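Forums > Laundry and Fabric Care > Stains and Color Problems
Last updated 26th May
Reading time: 2 minutes

Red and white jerseys - wash together or not?

Ashley Rudd
I do the wash for our town's youth soccer club. The shirts are red with white sleeves and striped trim, all polyester. Last September two of them came out with pink sleeves and I'd like to avoid that this year. Cold or warm? And does anyone presoak?

Vilgot Engström
Cold, inside out, short cycle. Take them out as soon as the machine stops. Most of the pink I've seen came from shirts sitting in a wet pile overnight.

Latifa El Fassi
I'd go warm. Cold doesn't get the grass and sweat out of the white parts and they go gray by the end of the season. Polyester made in two colors is usually fine at warm. It's the cotton red stuff that bleeds. Was there a cotton shirt in that load?

Ashley Rudd
There was a plain red cotton T-shirt from the Penow tournament, so that could be it. It was new.

Vilgot Engström
Then that's your pink. I'd still stay with cold. Heat is hard on the printed numbers - ours from Lykkegaard started cracking after one season of warm washes.

Latifa El Fassi
The numbers crack in the dryer. We've washed ours warm for 6 years and line dried them, and the numbers are still on.

Shivam Bajpai
Whichever you pick, test the red first. Wet a white rag, press it on an inside seam for a minute and look at the rag. I do this with every new set. Then sort on a table before anything goes in the machine. Plain reds in one pile, anything with white on it in another, and open up the sleeves so you can check the hem and the stripes. If you leave them balled up you'll miss a stain in the fold.
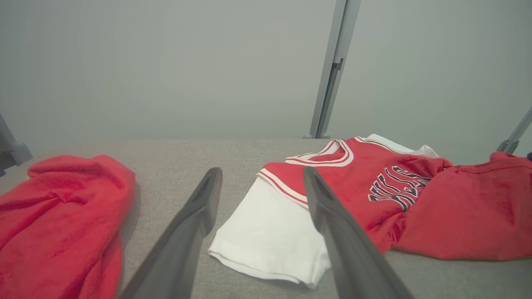 Reds on the gray table.
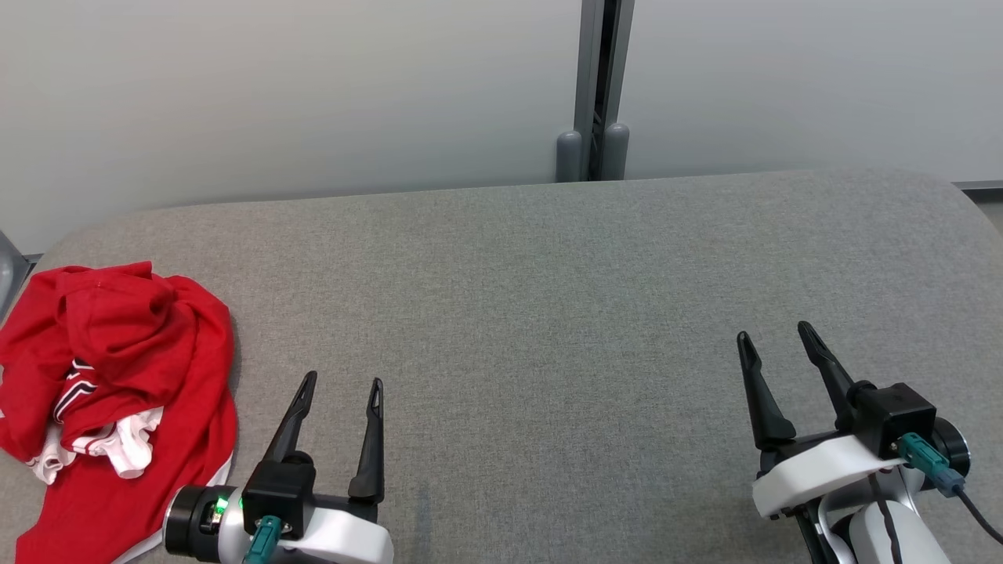
Erick Ndung'u
I sort the same way but I don't bother with the rag test after the first two washes. If the red hasn't run by then I've never had it run later. For the sleeves that are already pink, soak them in cool water with oxygen bleach, and leave out the chlorine kind. Check after about 6 hours. Don't put them in the dryer until the pink is gone or it will stay there.

Ashley Rudd
Will oxygen bleach fade the red part?

Erick Ndung'u
Not on ours. Try it on the inside hem if you're worried.

Vilgot Engström
I wouldn't soak the whole shirt. Just hang the sleeves in the bucket - takes longer to set up but the red stays out of it.

Ashley Rudd
OK, cold wash for now, and the cotton shirt goes in with the towels. I'll try one sleeve in a bucket tonight.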